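The handheld gripper project at Jerwood began as a course assignment and outlived the course. Anca Vasiliu, who supervises it, teaches the manipulation module in the second year. Emanuel Ciobanu took the module and stayed on to run data collection. We spoke in the lab in February, between recording blocks.

The method is simple to state. A student holds a two-finger gripper fitted with a wide-angle camera and performs a tabletop task by hand. The recordings are used to train a policy, which is later run on a fixed arm carrying the same fingers. "The student never teleoperates anything," Vasiliu said. "They pick things up and put them down. What we grade is whether the recording can be used."

By the end of the last term the group had logged 1,634 demonstrations. Ciobanu rejects a demonstration for one of three causes: lost camera tracking, a marker on the gripper that cannot be read at the moment of closing, or a hand that moves faster than the arm can follow. Speed is the usual one.

"New people move like people," he said. "A person reaches for a can in half a second. Our arm can't. I tell them to count to two on the way in, and after 20 recordings they stop needing to count."
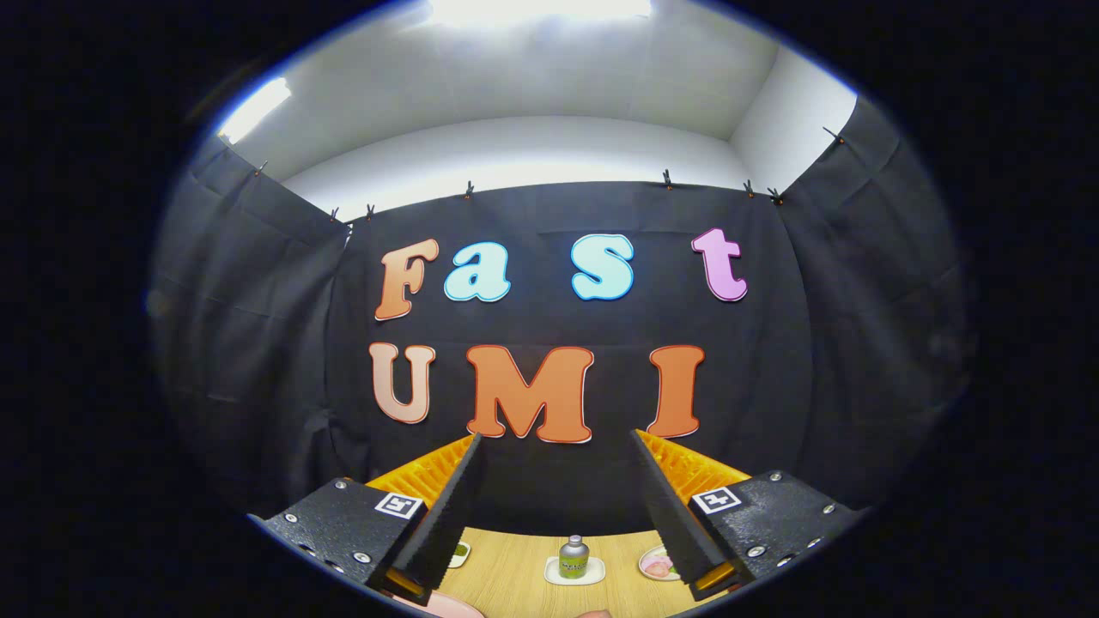 Tracking took up most of the first term. Camera pose is estimated from visual features in the background, and the first recordings were made against bare painted wall. Vasiliu described the trajectories from that period as unusable. "The estimate would hold while the table was in view and then drift as soon as the wrist tilted up. A plain surface gives the software very little to match."

Backgrounds are now part of the setup sheet. The sheet also fixes the table position, the lighting and the calibration procedure, which is repeated whenever a finger is replaced. Ciobanu wrote most of it. It runs to 11 items and he would like it to be shorter.

The soft finger pads are a separate concern. Students print them in batches, and stiffness differs between batches. A set that closes well on a rigid cylinder may fold under a plate rim. The group keeps a log of which set was fitted for each session, a practice introduced after a week of recordings had to be discarded.

Class size is limited to 6 per section, with two grippers available. Asked whether more hardware would help, Vasiliu said she would spend the money on storage first. "Video fills the disks faster than anyone expects. We were deleting raw files in the middle of the term, and then we needed them."

The final assessment requires each pair to train one policy and report its success rate on object positions absent from the training set. Low rates are accepted if the failures are classified. Ciobanu's own report, on placing objects onto dishes, listed more failures than successes. He received a good mark for it.

He is now comparing two marker layouts at the gripper base and expects to finish before the next section starts.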